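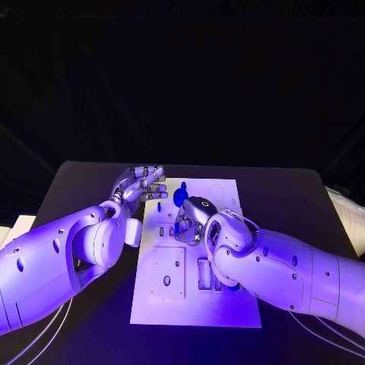 White arms and a white board under violet light, black curtain behind.

From: Aurelio Contreras
To: hall-lighting list
Date: 26 September 2021
Subject: Re: DMX dropouts above address 232, and violet on white surfaces

Elaheh,

Taking your points in the order you raised them. I've left your message quoted at the bottom, as the digest readers won't have seen it.

Dropouts. Faults that affect only the higher addresses point to the data stream being damaged partway through a packet. The slots go out in order from 1 upwards. Many receivers respond to a framing error by discarding whatever remains of that packet and waiting for the next break, so a fixture with a low address has its levels before the damage occurs and a fixture with a high address doesn't. If the error moves about, the high addresses suffer more often, and that is consistent with what you're seeing. A clean line at exactly 232 is more suspicious. I'd want to know whether the fixtures from 232 upwards are also the last ones on the cable. If they are, you can't separate a data position fault from a cable position fault, and you need to before spending any money.

The test is simple. Take one fixture from the far end, leave it where it is, and readdress it to 1. Take one near the desk and readdress it above 232. Run a static look for half an hour. If the trouble stays at the far end, it's cable or termination. If it follows the address, look at the desk output or at any merger between the desk and the line.

Cable. You say the run along the fly gallery is almost 80 m and that part of it is old microphone cable. The length is well within what the line drivers can handle. The microphone cable isn't suitable, though it will often work for years. Its characteristic impedance is too low and its capacitance is too high, so edges are rounded off and you get a reflection at each join with proper data cable. Replace it in one go. Alternating lengths of the two types is worse than a single continuous run of either.

Termination. You have one terminator, which is correct for one line, but you also describe a passive Y lead feeding the two bars over the apron. Take it out. A passive split gives you an unterminated stub, and adding a second terminator to the stub only loads the driver. Use an opto-isolated splitter with a terminator on the end of every output. Keyvan Ebrahimi posted measurements to this list in March of a line with and without a stub of this sort, and the difference was plain on the scope. I can't find it in the archive index but he may still have the traces.

Also check that the cable screen isn't tied to the connector shell anywhere. On our line at Firnemmont this had been done at one wall plate only and gave us a ground loop through the bar. We lost most of a rehearsal period to it and replaced two perfectly good fixtures before Shahab opened the plate.

Channel count. Your patch sheet totals 543, and one universe is 512 slots. That isn't the cause of the present fault, but it will bite when the cyc units go in. There are three ways to deal with it:

1. Put the cyc units in a shorter mode. You lose fine control of the individual emitters, and low-level fades will step visibly.
2. Give the same address to pairs of units that always work together. Free, but it needs a clear note on the patch sheet.
3. Move the cyc to universe 2 on its own line. Your Postgate desk has the second output already, so the cost is cable and a splitter.

I'd do the third. Number it as universe 2 in the paperwork from the start, with addresses beginning again at 1, and label the cable at both ends. Gülizar Gökçe's labelling scheme from the previous thread (universe, then address, then bar) has held up well for us.

Violet. This is a separate matter from the data fault. A strong violet wash puts nearly all its energy at the ends of the visible range, and a white surface has nothing of its own to push back with, so it takes the tint entirely. Paint, plastic and card that look alike in working light can part company under it, depending on the pigment and on whether there are optical brighteners in the material. Brighteners take in the short wavelengths and give them back as blue, so a brightened white can seem to glow next to an untreated one. If your set painter wants the flats and the furniture to match, compare samples under the violet at show level. Comparing them under workers will tell you nothing useful.

For the camera relay, lock the white balance. Automatic balance will try to correct the wash and will drift whenever the amount of white on stage changes. Expect the blue channel to clip well before the overall meter reading suggests it should. Drop the violet by a stop or so and add a low level of warm white from the side, which restores some shape without being noticeable from the seats. Black drapes mostly behave, though some synthetic blacks go brown or reddish under long red content, so check yours before ordering any more of it.

Flicker on the relay is a third matter again. If the banding is there in a static look it is the PWM rate of the fixtures against the shutter. The Trititz units have a menu setting for this on the newer firmware. On the older firmware you'll have to adjust the shutter instead. Note that changing the PWM rate on some fixtures also alters the bottom of the dimming curve, so recheck your slow fades afterwards.

I'd do the readdressing test first, then the Y lead, then the microphone cable. Change one thing at a time and write it down.

Aurelio

On the list, Elaheh Fallahi wrote:

> Hi all,
>
> We've got intermittent dropouts on everything addressed
> from 232 up. Lower addresses are solid. The line goes from
> the desk along the fly gallery (almost 80 m, some of it old
> mic cable) and then through a Y lead to the two apron bars.
> Terminator on the end of the stage left one. Desk is a
> Postgate, fixtures are mostly Trititz. The new cyc units
> aren't in yet but the patch sheet comes to 543 with them.
>
> Also, the director wants a heavy violet wash for act two
> and the painted flats don't match the furniture under it.
> Is that fixable in lighting or do we repaint? The relay
> picture in the foyer looks terrible as well, very blue,
> and with faint bands rolling through it.
>
> Elaheh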